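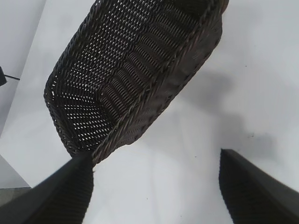
Brerketlow to end curbside glass pickup in January

2020-11-12

Households in Brerketlow will have to take their glass bottles and jars to drop-off points starting in January, when the town stops collecting them at the curb. Paper, cardboard, cans and plastic will still be picked up every two weeks on the same routes as now.

The town council approved the change at its last regular meeting, along with a new three-year contract with Grekumby, the hauling company that has handled trash and recycling in the town since the old municipal trucks were sold. The contract covers 1,985 households, including the homes on the Vusport side of the river that were added to the service area two years ago.

Under the current system, residents put glass in the same bin as everything else. Broken glass gets mixed in with the paper, and the sorting plant has been turning away loads or charging extra to take them. According to a report given to the council, the town paid surcharges on 217 tons of mixed recycling over the past fiscal year. Keeping curbside pickup as it is would have meant a higher monthly fee under the new contract. The council chose to keep the fee where it is and drop glass from the route.

Four drop-off points will open on the first working day of January. They will be in the lot behind the town hall, at the Echeverría grocery store on Mill Road, at the boat launch in Vusport and beside the salt shed at the public works yard. The first three will be open at all hours. The one at the public works yard will be open only when the yard is, from 7 a.m. to 3:30 p.m. on working days.

Each site will have separate containers for clear glass and for colored glass. Green, brown and blue all go in the colored container. Labels can stay on, but lids and corks should come off. Metal lids can go in the home bin with the cans. Window glass, mirrors, light bulbs, drinking glasses and oven dishes are not accepted at any of the sites and should go in the trash, wrapped in newspaper.

Residents are asked to carry glass to the sites in something they can take home again, such as a basket, a bucket or a sturdy box. Plastic bags may not go into the containers. A smaller bin for empty cardboard boxes will stand next to the glass containers at the town hall and the grocery store, but not at the other two sites.

The town looked at two other options before settling on drop-off points. One was a separate glass bin for every household, emptied once a month. That would have required 1,985 new bins and a second truck, and Grekumby did not include it in its final offer. The other was a return counter at the grocery store, which was dropped for lack of space.

Some residents objected during the comment period. The town received 742 responses to a mailed survey, and the most common complaint was distance, mainly from people on the north end who live several miles from the nearest planned site. Others said that older residents and people without cars would end up putting glass in the trash. A few asked for the Mill Road site to be moved farther from the apartments there because of noise — a request the council has not yet answered.

In response to the concerns about access, the town will offer a pickup by request for people who cannot get to a drop-off point. It will run once a month and is limited to 200 households in the first year. Residents who are 70 or older, or who have a disability that makes the trip difficult, can sign up at the town clerk's window or by phone. There is no charge. Sign-up opens next month, and places will be given in the order that requests come in.

Drivers will not empty home bins that have glass in them after the change. For the first four weeks they will leave a yellow tag on the bin and take the contents anyway. After that, bins with glass will be left at the curb until the next pickup.

A printed card with the list of accepted items and a map of the drop-off points will go out with the December water bill. Renters who do not get a water bill can pick one up at the library or the town hall. The card will be in English and Spanish.

The council will review the program next fall. It has asked Grekumby for monthly figures on how much glass is brought in at each site, and it may add a fifth site on the north end if a property owner there agrees to host one — the fire station lot was considered but is too small for the truck to turn around.

Pickup days for trash are not affected.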